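Can a robot clear a table yet?

Otanwood
2025-11-22
I think we're way closer than people give credit for! I've been reading everything I can find on home robots and the hands are what get me. Five years ago it was two flat pinchers. Now they've got fingers with joints and they can pick up soft stuff.

jullik_337
Closer, sure. But picking up is the easy half. My shop has had an arm loading trays for 2 years, same part, same spot, and it's great at that. Hand it a messy bench and you'd be there all night.

Otanwood
Same spot was all anyone could do back then though. Despina Kadrić had a nice post on this over in the Ifans group – she says sorting is what to watch, and I agree.

fukus1845
Disagree with both of you, it's cloth. Show me one that folds whatever I throw at it and I'll clear out the closet for it tomorrow.

Otanwood
Cloth is coming along too, and I'd say a mixed table is the better test anyway. Take a crumpled pink towel, a crinkly pack of wipes or tissues and a phone lying flat right by the fingertips. Every one of those needs a different grip – and I love that we're even arguing about it!

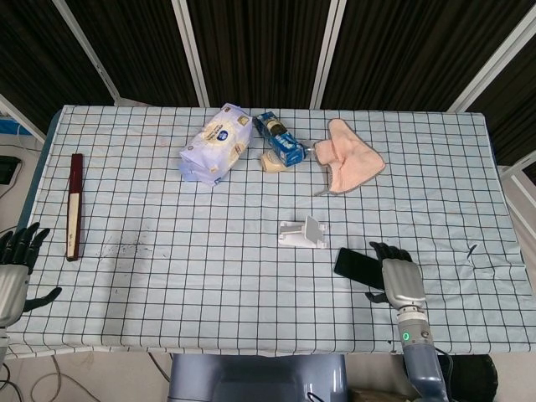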